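Lecture 8: Cloth state from the wrist view

Last Monday we treated rigid parts, where one pose is enough. Cloth does not have one pose. In the Nurnon method the robot does not try to recover the full shape of the fabric. It only estimates where the outline is, and which edges are folds and which are true hems.
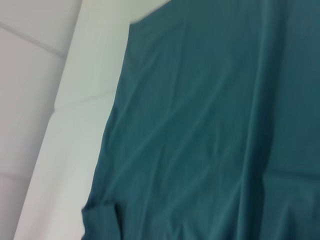 Fig. 1. Wrist view of teal cloth, with soft creases and a turned-under part at lower left.

The network was trained on 917 wrist views and tested on 200 others. Motion blur was kept in both sets. Please note that a fold and a hem can have the same brightness profile, so the method compares 3 neighboring patches before it gives a label. 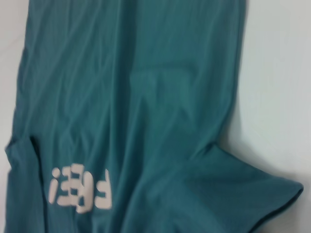

A second cue is the print. When letters are found, their direction limits the possible orientation of the shirt, even if the word cannot be read well. Wutano used this cue only for the first grasp. In Nurnon it is updated at each step.

For next time: read the Nurnon paper, section 3, and write down one case where both cues fail.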